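Amthorpe pegboard cell
Last edited in September by Talha Durrani

The Amthorpe pegboard cell is a robot workstation at the Skiltent workshop in Jendthorpe, used for practice at hanging, fetching and putting away hand tools. It is usually described as easy to set up and nearly free of upkeep. The first claim is fair. The second depends on who is keeping the log. 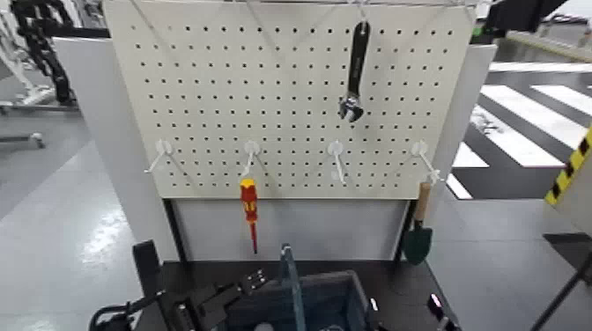
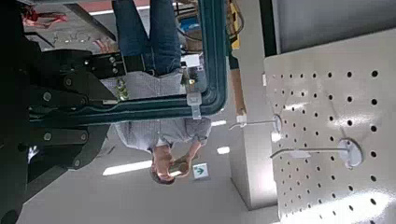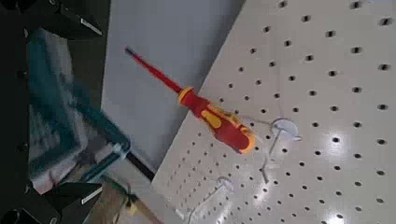

The cell with its pegboard, white hooks and black gripper.

Setup

The board stands upright on a table within reach of the arm. Hooks go in by hand and can be moved to any hole, which early write-ups praised as flexibility. In practice, every move means teaching the arm its hook positions again, and a hook pushed in at a slight tilt will spoil a position that was correct the day before. The setup sheet calls for four hooks on one level. It gives no tolerance for how level they must be, and operators have filled the gap with their own habits.

Tools are hung before the arm is powered. The sheet tells the operator to let each one stop swinging, then run the arm slowly past the board with the gripper open. A long tool such as a screwdriver is the usual test piece. It is a generous choice: the handle is thick and easy to grip, and a good result with it says little about thinner or flatter tools.

Wrist camera

A small camera at the wrist looks past the gripper fingers toward the board. Its mounting has to be checked whenever the gripper is taken off, and the picture compared with a saved view. Glare from ceiling lights on the board is a known nuisance. Dimming the room has been recommended several times, but no one has published a before-and-after comparison, and the advice should be treated as opinion.

Maintenance

Routine care consists of checking the gripper bolts, wiping the finger tips and looking over the cables for rubbing. Cable ties are replaced when they work loose. The Ansari handbook, from which most of this routine is copied, also asks for a full position check at the start of each shift – a step that is often skipped and rarely recorded as skipped.

Reliability claims

A Skiltent summary reported 456 clean picks in 457 tries. The figure is widely repeated. It covers a single tool on a single hook, and tries stopped by the operator were left out. A later log of 2,808 tries used mixed tools, but hooks were reset by hand during the run and the resets were not counted as faults. Neither record supports the statement, still found in sales material, that the cell "looks after itself."

See also: Tool changer; Hand-eye calibration

Contact the editors | Copyright Skiltent | Back to top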